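Lorum Kitchen Demos

A set of 126 two-arm demonstrations, all recorded by remote control in ordinary kitchens. We had a great time making these – please use them!

What's inside
Every episode has head camera video, joint positions for both arms, gripper opening and a one-line task note. Files are grouped by kitchen (Flatberg, Plasell), 21 tasks in all. Episodes from January use the old joint order; run fix_order.py on them first.

How it was recorded
Svend Hviid and Skarphéðinn Lund drove the arms at 10 Hz. Failed grasps stay in, and we love them – the recoveries are some of the best material for training.
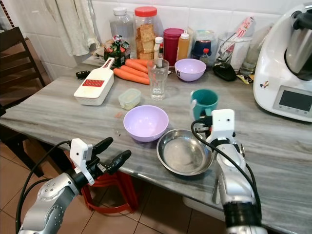 Head camera view: both arms at the counter, with bowls, carrots and a slicer.

Known issues
Clear containers are hard to pick out in the video. Nine episodes have no task note yet.

Updated June 12, 2018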